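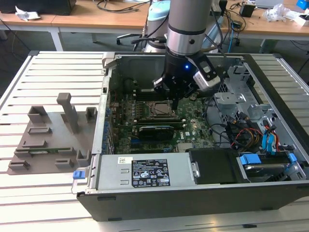 How often should the workstation be cleaned inside?
Clean the interior every 200 hours of use, or every 55 days if the workstation stands on the floor.

4.2 Preparing the Jolach Workstation for Cleaning

1. Save all work and shut down the system.
2. Set the power switch to off and unplug the cord from the wall outlet.
3. Wait 21 seconds, then press the power button once.
4. Disconnect all remaining cables.

CAUTION: Do not use a household vacuum cleaner inside the case. Static discharge can damage the parts.

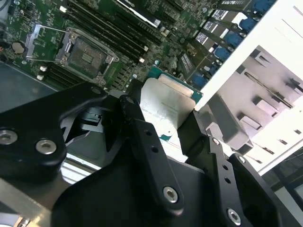
5. Touch bare metal on the case before handling any part.
6. Hold the air duster upright and apply short bursts. Keep each fan still with one finger while cleaning it.
7. Wipe the outer panels with a dry, lint-free cloth.

Note: Groledon filter inserts are washable. Allow them to dry fully before refitting. 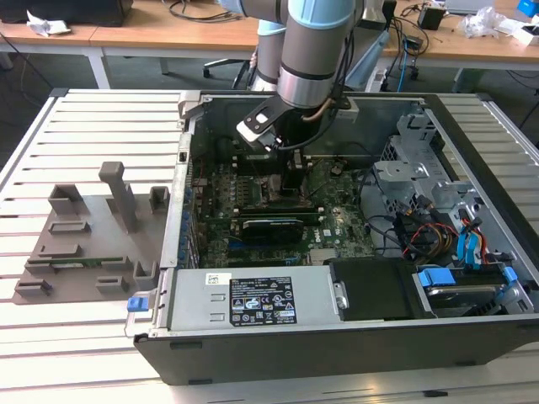 8. Refit the side panel and reconnect the cables, power cord last.
9. Record the date in the service log. Units with more than 4,000 hours of use must be referred to a Fesater service center.

Last updated: March

© Fesater Support | Contact us | Back to top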